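From: laundry-list member, Lornow building
To: shared-laundry list
Date: 2 January 2020
Subject: Re: Plush items, drum load and the new basket

I ran the plush load on the front loader and have set up the basket on the floor next to it. Notes follow, with replies to the earlier message inline.

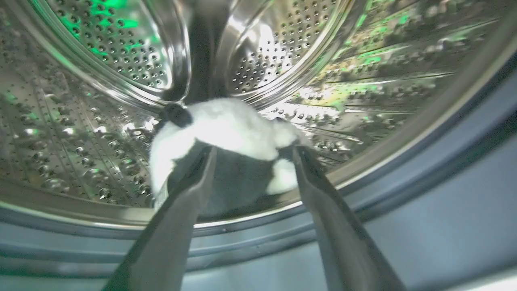
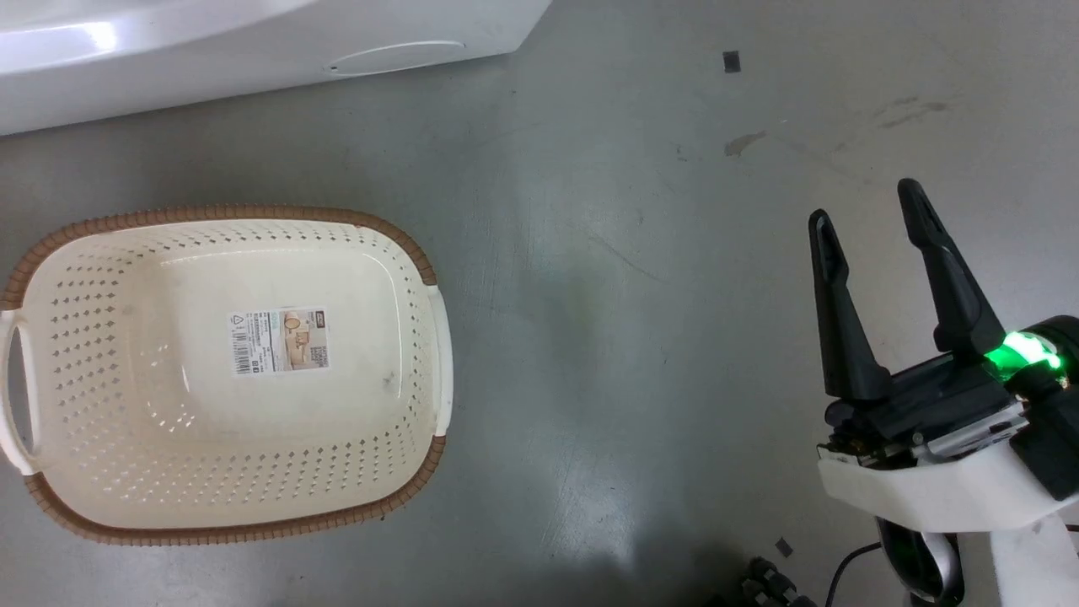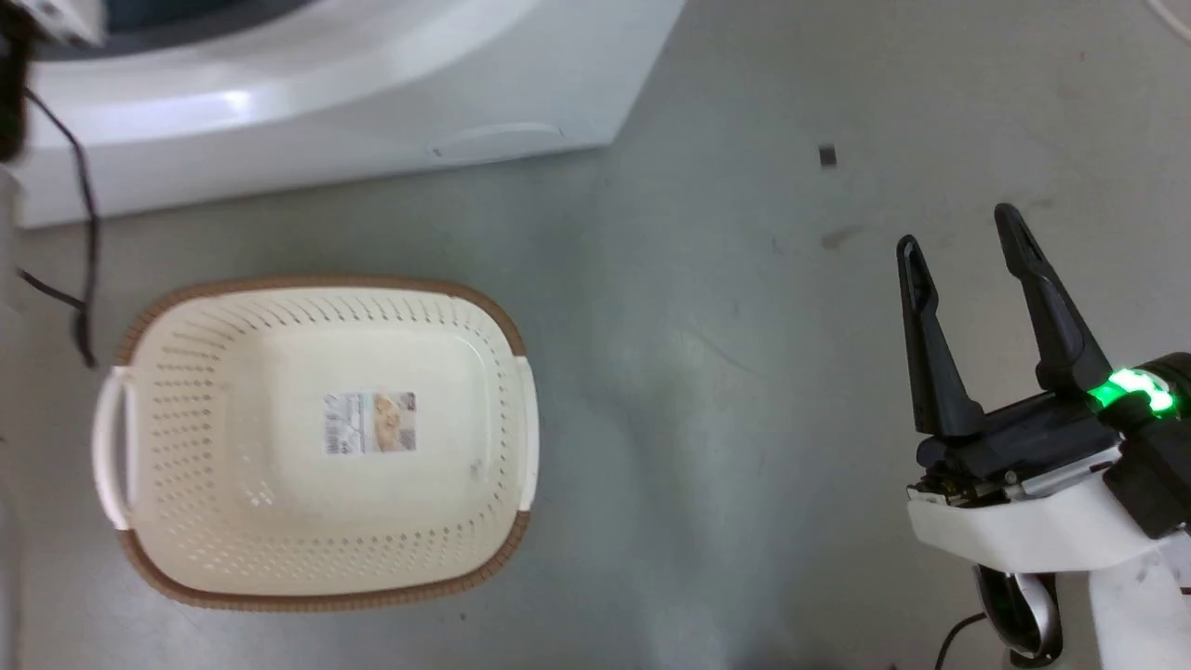 > Does the drum need to be full for plush items? I have been
> washing them one at a time and the machine keeps stopping
> before the spin.

A single plush item is a poor load for a front loader. It soaks up water, settles on one side of the drum, and the controller stops the spin when it can't even out the weight. Add two or three towels of similar thickness. Don't add sheets, as they wrap around the item and make a ball.

> Also, what spin speed? The sheet taped up in November says
> 200, which looks like a typo for 2,000.

Neither figure is usable. The dial doesn't have either one. Set the delicate cycle and leave the spin at whatever that cycle picks. Somebody with a pen should cross out the line on the sheet.

> Is the Areo liquid OK or should I stay with Flamemel?

I have used both on fleece and terry with no difference in the result. Use half the cap. Plush holds on to detergent, and if the pile feels stiff after drying, run one more rinse with nothing added. No softener in either case. Check the care label first; if it says surface wash only, keep the item out of the machine.

> Where do wet things go now that the Bravo hamper is gone?
> It had a crack along the bottom.

Into the plastic basket, the cream one with the brown rim. The walls are perforated but the bottom is solid, so anything that drips will leave water standing in it. Spin again before unloading if the item is heavy, and tip the basket out afterward. The product label is still stuck to the inside bottom. I would like it peeled off before regular use, as the paper will go soft and leave glue on white fabric. Warm water and a plastic scraper should do it. Don't use a blade.

Lift the basket by both handles. With one handle the rim takes all the weight, and I suspect that is how the last one cracked.

> Lint?

Black and white plush together is fine for color if it has been washed before. For lint, run your hand around the door seal after each load and wipe out the fold at the bottom. The pump filter is a separate job and I have it down for the 9th.

Still open: the stain on the floor. I tried dish soap and a nylon brush on a small patch and will report whether it lightens.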